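Chapter 4

Showing, Not Coding: Teaching a Robot by Demonstration

What you will learn in this chapter

How a person can pass a skill to a robot without writing out the movements
The difference between guiding by hand and guiding from a distance
What gets stored in a demonstration, and what gets lost
How to plan a set of demonstrations that a robot can learn from

Before you begin

You will need the ideas of joint angle and gripper state from Chapter 2. The section on camera views in Chapter 3 is useful but can wait until you reach 4.5.

4.1 A cup, a bowl and a hand

Try something before you read on. Put a cup on the table in front of you, pick it up, and then write down exactly what you did. Where was your thumb? How wide did you open your fingers before they touched the cup? When did you start to close them, and how did you know it was time to lift?

Most people manage two or three lines and then get stuck. You have picked up cups every day since you were small, and the knowledge sits in your arm far more comfortably than it sits in words. Now ask the same person to show you how to pick up a cup and they will do it at once, without thinking, and do it beautifully.

This is the idea that the whole chapter rests on, and I still find it thrilling after years of teaching it. If a skill is easy to show and hard to describe, then let us build robots that can be shown!

Our running case is a simulated workspace called Magesa, which you will meet again in the exercises. It has a white table in a plain grey room, a two-armed robot on the far side, and three things to handle: a green sponge, a brown bowl and a yellow cup. The robot's job is to take hold of one of them and move it to a new place on the table.

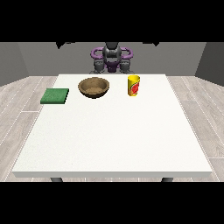

A programmer working in the older style would start with coordinates. The cup is so far from the edge of the table, so the hand must travel to this point, turn by this much, and close. That works very well as long as the cup stays put. Slide it a little way towards the bowl and the program closes its fingers on air. You can add rules to cope with this, and then more rules to cope with the rules, and plenty of good factory robots are run in just that way. But a kitchen or a hospital ward changes all day long, and the list of rules never ends.

With demonstration we turn the work around. A person performs the task through the robot's own body, several times over, with the objects in different places. The computer keeps a record of each attempt, and a learning method (the subject of Chapter 5) looks for what the attempts have in common.

4.2 Two ways of showing

There are two main ways to get a movement from a person into a robot.

The first is to take hold of the arm and move it. This is called kinesthetic teaching, a long name for something a child would try straight away. The motors are set so that the arm gives way easily, and the teacher leads it through the job while the joints report their positions. You feel the weight of the arm and you feel it bump against things, so clumsy paths are quickly noticed. It suits single arms and slow tasks. It is much harder with two arms and ten fingers — you run out of hands very early on.

The second is remote control, or teleoperation. The teacher stands apart from the robot and wears or holds something that tracks their movements: a glove, a pair of handheld controllers, sometimes a smaller copy of the robot's arm. The robot follows. Since the teacher need not touch the robot, it makes no difference to them whether the robot is in the next room or, as with Magesa, inside a computer.

Simulation is a wonderful place to learn this. Drop a simulated bowl and you press a key to put it back. Mwanahawa Muli, who ran the first Magesa classes at Lestham, used to set new students loose for 45 minutes with no task at all, just to let them wave the arms about and knock things over. By the end they had stopped looking at their own hands and were watching the robot's.

4.3 What is in a recording?
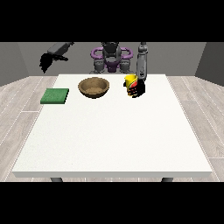
Think of a demonstration as a diary with very short entries. In Magesa an entry is written 30 times a second, so an attempt lasting 12 seconds fills 360 entries. Each one holds two kinds of information.

Observation: what the robot could sense at that moment. This includes the camera view and the position of every joint in both arms and both hands.

Action: what the teacher told the robot to do next, such as moving the wrist slightly or closing the fingers a little more.

Notice that both arms are recorded, even in a task that needs only one. The idle arm has to be somewhere, and where the teacher chooses to hold it becomes part of the lesson. If it wanders about, the robot may learn to wander too.

Some things never reach the diary. The teacher's reasons are missing. So is the sense of touch, unless the hand has sensors for it, and so is anything the teacher could see but the robot's cameras could not. We come back to this last point in 4.5, and it catches out experienced people as well as beginners.

4.4 How many, and how varied?

Students always ask how many demonstrations are enough. The practical work in this chapter uses a set of 200, and you will be able to compare it with a smaller set of 30. Before you do, write down what you expect to happen when the cup is moved to a spot that neither set contains.

Variety matters as much as number. Mwanaisha Chege, whose notes form the basis of Exercise 4.6, advises changing one thing at a time at first: shift the cup and leave the bowl and the sponge alone, then shift the bowl. Once you are comfortable with the controls, mix everything.

Pause and think

1. Name a skill from your own life that is easy to show and hard to describe. What would a robot need to sense in order to learn it?
2. A teacher always approaches the cup from the same side. What might go wrong later?
3. Should a failed attempt be thrown away or kept? Give a case for each choice, and keep your answer by you for section 4.7.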